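**BENBY - Mar 13, 2023** - Independent studio Nadside today announced that Driltimari, its top-down puzzle adventure about restoring a drowned canal network, will be released in April for PC, Mac and Linux. The game will be sold through the major PC storefronts and directly from the studio's own site. A free demo covering the opening chapter is available now.

Driltimari puts the player in charge of a single flat-bottomed boat and a set of old lock keys. The canals have been flooded for a generation, and the towns along them have been cut off from one another. Each lock the player repairs changes the water level in the surrounding area, which opens some routes and closes others. There is no combat in the game, and no timers outside of an optional challenge mode.

The world is a single connected map with 13 districts. Players can visit most of them in any order once they have cleared the first, a market town called Beddoe, where the main rules are introduced. Water always flows downhill, gates hold it back, and anything that floats can be moved. Later districts add steam pumps, siphons and ice, but the studio has kept the controls to a stick and two buttons throughout.

Nadside began work on the game after finishing its first title, a small train-routing game released for PC. The team wanted to keep the planning side of that project while giving players a place to explore between puzzles. Early versions of Driltimari were built as separate levels picked from a menu. The studio dropped that approach during the first year of development and rebuilt the map so that a change made in one district can be felt in the next. Opening the weir above Beddoe, for instance, drains a row of cellars two districts downstream, and the people living there will mention it the next time the player passes through.

The amount of water moving around the map also meant that saving had to be handled with care. Driltimari saves after every lock is turned, and the player can rewind as far as the start of the current district at any point. It is not possible to get permanently stuck. If a district has been left in a state that blocks progress, the lock keeper's bell will reset the water in that district without undoing finished repairs elsewhere.
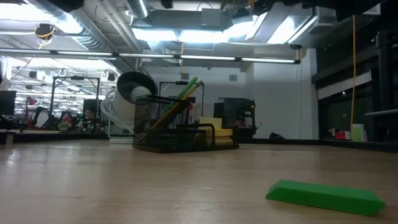 Nadside says the rewind feature came late in development and changed how the rest of the game was designed. With no penalty for a bad decision, the studio felt able to make the middle districts harder than first planned, and several puzzles that had been cut for being too easy to ruin were put back in. The studio added that players in the closed test used rewind most often in the first hour, and much less once they had learned to read the depth markings on the canal walls.

The closed test ran over the winter with 700 players. Feedback from the test led to a number of changes, including a clearer map screen, larger text in conversations, and a setting that shows the direction of flow with arrows as well as color. The boat also turns faster than it did in the test version.

Other accessibility options include full button remapping, one-handed control layouts for keyboard and controller, separate volume sliders for music, water and voices, and the option to skip any single puzzle. Skipping a puzzle does not affect the ending.

Driltimari's art is drawn by hand at low resolution and scaled up, with each district using its own limited set of colors. The music was recorded with a small group of players on clarinet, accordion and upright bass, and parts drop in and out depending on how high the water is. The soundtrack will be sold separately on the same day as the game.

Most players in the closed test finished the main story in a few long sittings. Players who want to repair every lock, including those on the side branches, can expect to spend a good deal longer. Challenge mode opens after the credits and asks the player to restore chosen districts within a set number of moves. It has its own local scoreboards but no online features. The full game can be played without an internet connection.

**Demo**

The demo contains all of Beddoe and a short stretch of the canal beyond it. Save files from the demo will carry over to the full game on the same platform, including any side repairs. The demo will stay available after release.

**Key features**

- One connected map in which every repair changes the water level nearby
- 13 districts, most of which can be visited in any order
- Full rewind to the start of the current district
- No combat, and no timers outside challenge mode
- Options for remapping, text size, flow arrows and puzzle skipping
- A score that responds to the height of the water

**Platforms and languages**

Driltimari will be available for PC, Mac and Linux in English, French, German and Spanish at release. Japanese and Brazilian Portuguese will follow in a free update. Console versions are being looked at, but no decision has been made and no date has been set. The price and the exact release day will be announced on the studio's site and through its mailing list.

**Review copies**

Press and video creators can request a review copy through the form on the press page of the Nadside site. Please name the outlet or channel and the platform you need. Keys will be sent out ahead of release in the order requests arrive. Footage from anywhere in the game may be shown once the game is out - before then, please keep to Beddoe and the first 2 districts downstream. Videos may be monetized.

**About Nadside**

Nadside is an independent game studio based in Benby. It makes small single-player games for computers and publishes them itself. Driltimari is its second game.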